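Chapter 6
Recording Demonstrations by Hand

The course project runs for 7 weeks. Each team selects one kitchen task, records it with a hand-held gripper, and trains a policy on the recordings. This chapter covers the recording stage. Calibration was treated in Chapter 5 and is assumed complete.

A demonstration is a single pass through the task by one operator. It begins with the jaws open and ends when the object has been released.
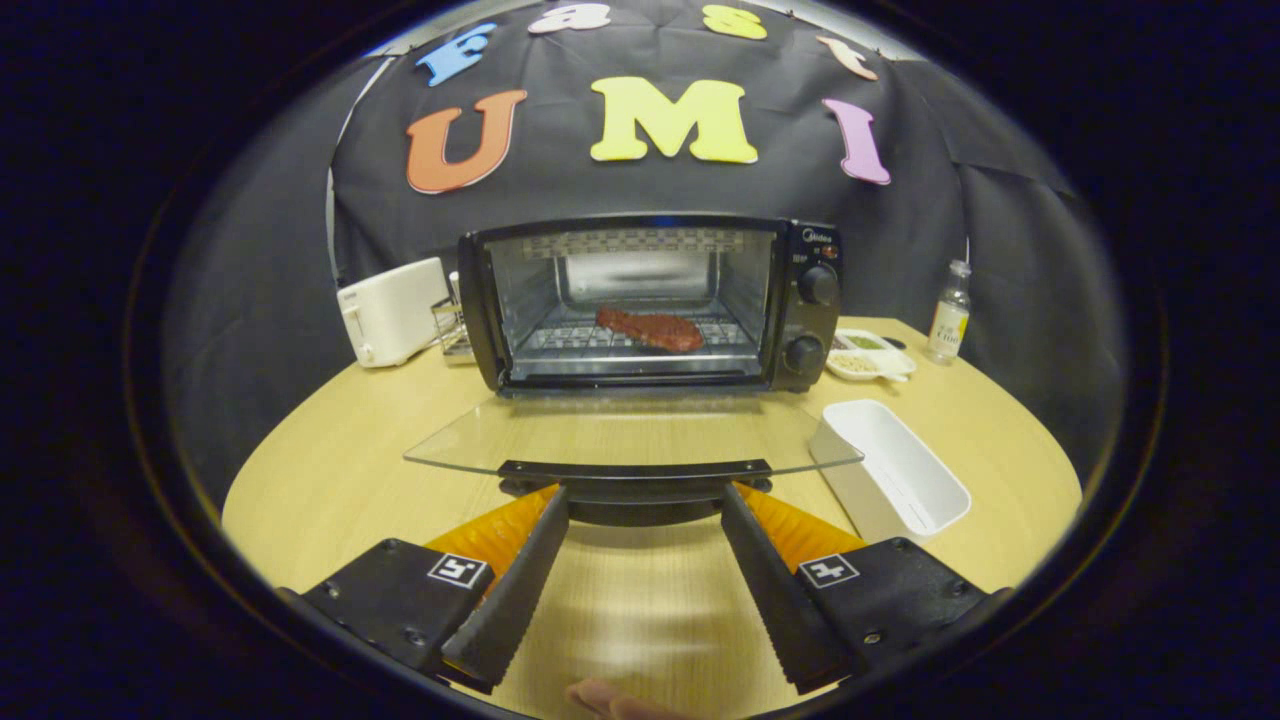 Tasks involving an enclosed cavity place tighter limits on the approach path than tabletop tasks do. The fingers must clear the opening on both sides, and the operator's wrist must stay level during entry. Shiny interior walls can also disturb visual tracking. Oprea's team recorded 2,380 demonstrations in August and discarded those in which tracking was lost.

6.1 Terms

Episode: one demonstration, stored with its gripper width and pose data.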